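Tabletop & Dinnerware > Everyday Plates > Colored sets, worth it?

harrow_lane
Sun 9 August
I keep getting told to swap my plain white plates for a mixed color set. The shop near me has the Tralness line in muted colors and wants real money for it. I'm not convinced. Plates are for eating off. Somebody talk me into it or out of it. What I have in mind is pale green, a dusty pinkish one and blue for bowls, with ordinary food on them.
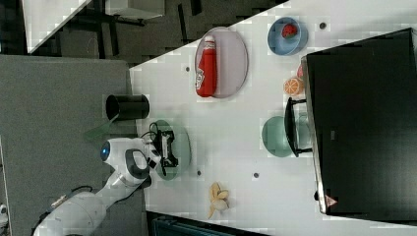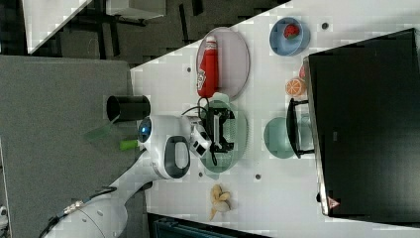
REPLIES

pinchofrye
The blue bowl with the strawberry sells it for me. Red on blue looks great and you'd never get that from white. The green plate does nothing. Put a salad on it and the salad disappears.

harrow_lane
One strawberry in a bowl would look good in anything. That's my problem with every catalog I've seen. Show me leftover chili.

oddsocket
Disagree about the green. Eggs, toast, chicken, most of what I eat is beige or yellow and pale green is kind to it. I've had four green Widmer plates for years and they're the ones I grab first. The pinkish one I'd skip. With a red bottle lying on it the plate just looks gray to me.

mrs_tumble
Are ovals any use, though? The green one is an oval and I can't see it stacking with anything I own. I bought two oval plates from Turnow and they live on top of the microwave because they won't sit in the cabinet or the dishwasher rack. Nice for fish. I cook fish maybe twice a year.

oddsocket
Ovals fit my rack fine if you turn them sideways.

mrs_tumble
Your rack, maybe.

brinewater
Nobody has asked what they're made of. You can't tell from a picture, and "muted tones" on a shop tag tells you even less. Flip one over and read the bottom. If it doesn't say microwave safe, put it back. I had a gray set that got knife marks all over it in one summer — you see them much more on a flat color than on white.

pinchofrye
White shows gray marks too. A bit of cleaning paste takes them off.

brinewater
Takes some of them off. I've tried it.

stackandstow
I'd worry about replacements. Break a white plate and any store has something close. Break a dusty pink one from Stisimik and they've moved on to a slightly different dusty pink. I've got 4 that match and one that looks like it came from another house.

harrow_lane
See, this is what I figured. Everybody who bought the colors has a cabinet full of excuses for them.

oddsocket
You asked! Get one blue bowl, use it for fruit, see if you still like it at the end of August. If you don't, you're out the price of a bowl.

harrow_lane
Fine. One bowl. Still not buying the oval.

mrs_tumble
You can have mine if you pay the postage.

1,378 views | Filed under: plates, bowls, color, buying advice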